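Home & High Street | Mamgate and district

6 min read

Dressing table tidy-ups are coming to Mamgate, and I've already been told off about my lipsticks

If you've got a drawer at home that only opens when you jiggle it (hello, fellow sufferer), this may be the bit of local news you've been waiting for. Áine Geraghty, who many of you will know from her years on the beauty counter at Bouchard, is starting a dressing table and desk tidying service in September. It's called Eluvow, and it does one job: the make-up, the creams, the samples and all the little round things that collect wherever you sit down to do your face.

She won't touch your wardrobe. She won't do the kitchen either, I did ask.

The service opens for bookings this Friday at nine in the morning, and the first visits will be in Mamgate itself and out as far as Berniden. A visit lasts 2 hours. You stay in the room with her the whole time and you make the decisions, and at the end you've got a desk you can put a cup of tea down on. I went round to see her last week to find out how it all works, and came away with a notebook full of scribbles and a nagging worry about the age of my mascara.

The way Áine does it, everything comes out first and gets opened. She's very firm on this. People think they know what's in a compact because they recognise the lid, and then they open it and it's a completely different shade, or it's down to the metal in the middle, or the sponge has gone a funny colour. So she works along the desk a couple of things at a time, with nothing else near them, until she's happy she knows what each one is and whether it's getting used.

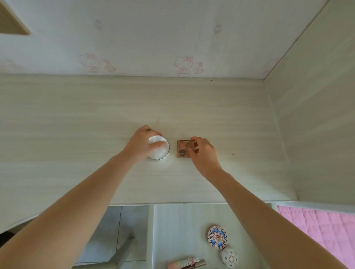 After that comes the sorting, and I'd expected some grand system with coloured labels. There isn't one. Things you use every day go at the front of the top drawer. Things you use for weddings and Christmas go behind them. Anything you can't remember buying goes to one side, and you have to try it on the back of your hand before you're allowed to keep it. Áine reckons that last pile is where the fun is, and I can believe it. I tried the same thing on my own at the weekend and found a plum eyeshadow that I'd apparently bought in a very confident mood.

Duplicates are the big one, she told me. Her own sister had 17 lip products in the end, most of them within a whisker of the same pink, and had been about to buy another. "I'm not there to tell anybody they've got too much," Áine said. "If you want every one of them, grand, we'll find them a home. But I'd like you to see them all together the once."

She's less relaxed about anything that goes near the eyes. If it smells odd it goes, and if you can't say what year you bought it, it goes as well (this is where my mascara comes in, and I'm not going to discuss it further).

What surprised me was how much she had to say about drawers. I'd have thought a drawer was a drawer! But she's got opinions. She likes them shallow. In a deep one things end up stacked, and the bottom layer might as well be in another house. A shallow drawer makes you lay everything flat, so you can see what you've got as soon as you pull it open. If you've only got deep ones she'll put a tray in, though she isn't selling trays and she doesn't mind if it's the lid of a shoebox.

She also has a thing about what happens under a desktop. People push the chair in, the knees go under, the drawer never gets opened properly, and everything that should be in it ends up living on top. Her advice is to sit down where you normally sit, reach forward, and see if you can get the drawer open without moving the chair. If you can't, the things you use every day shouldn't be in there. I've since done this at my own desk and hit myself in the ribs, so I suppose that's me told.

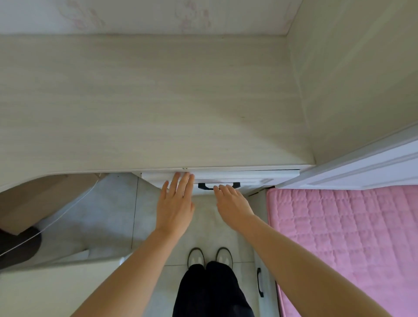 A slim white drawer with a black bar handle, tucked in under the desktop.

Now, where does it all go, the stuff you don't want? Some of it's for the bin, and that's that. Used cream isn't something you can hand on. But sealed things are different, and there'll be a box inside the door at Bouchard from next month where you can leave anything that's never been opened. Dwight Doucette, who runs the shop, told me he'd been meaning to do something of the kind for a good while and Áine's service gave him the push. He'll take sealed make-up, sealed skincare and unused brushes still in their packets. He doesn't want perfume, opened or otherwise, and he asked me to put that in twice. No perfume!

The sealed items will go out again in small bags at the Berniden end of town before the winter. Dwight has had 500 of the bags made up in plain paper, which at the moment are sitting in his back room between the till rolls and the hot water bottles. He's hoping to fill up to 200 of them in the first month, though he says he'd be happy with half that and a tidy counter.

I asked him whether he was at all worried about losing trade, what with his old colleague going round telling people they've already got enough lipstick. He laughed for quite a long time. His view is that people who can see what they own come in knowing what they need, and people who can't see it come in, stand at the display for ages, and then leave with nothing. I'm fairly sure I've done that in his shop with him watching.

Áine left the counter last spring. She'd done it for most of her working life and said her feet had started to complain, and she'd caught herself giving people tidying tips when she was meant to be telling them about the new foundations. A couple of friends asked her round to sort out theirs, and then the friends' daughters did, and by the summer her calendar had got out of hand. Teenagers are her favourite customers, as it happens. They take it very seriously, they've usually got better brushes than their mothers, and they want to know the proper way to clean a compact mirror (dry cloth first, then a barely damp one, then dry again, and keep it well away from the powder).

She's keen on people leaving some of it out, by the way. I'd gone in thinking a tidy desk meant a bare one, and she pulled a face at me. If you've got a lovely compact you should be able to look at it. Her rule is that whatever stays out should stand in one line towards the back, with a clear patch in front for your elbows, and that you should be able to wipe that patch down without picking anything up. Lip things get their own spot to one side, lying down if they must, but together.

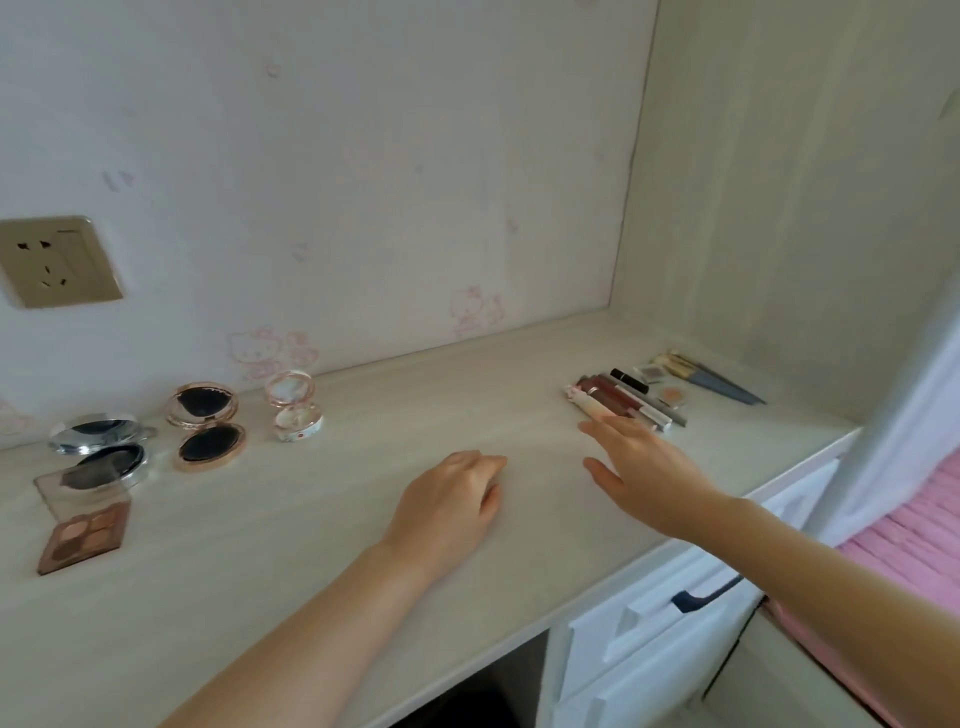
Opened compacts towards the back of the desk, lip products to the right.

There are a few practical bits to pass on. She'd like you to leave the desk exactly as it is before she comes, and please don't have a secret tidy the night before (she can tell). She'd like a bin bag and a clean tea towel within reach. Pets are fine as long as they're not on the desk. If you've got a mirror that plugs in, leave it plugged in, so she can see how far the lead goes. She doesn't move furniture, and she doesn't do loft rooms with ladders, on account of the aforementioned feet.

If you share a dressing table with somebody, both of you need to be there. This one came up because of a visit over the summer where a husband came home to find his shaving things had been put behind the night creams - peace was restored, but she doesn't want to go through it again.

You'll be able to book at the counter in Bouchard, where Dwight's keeping a paper diary for her by the till, or by leaving a note with your number in the Eluvow envelope next to it. There's no website yet. Áine says one is coming and that her nephew is in charge of it, and from the way she said it I wouldn't hold your breath. Mornings will go first, I should think, as she's only doing two a week to begin with and she's keeping the rest of her time for after-school visits.

She'll also be at the shop in person on Friday from when the bookings open until lunchtime, and you're welcome to bring along one small bag of bits for her to have a look through while you wait. One bag each, please, she was clear about that too. I'll be in the queue with mine. The plum eyeshadow is coming with me, and I'm hoping she'll let me keep it.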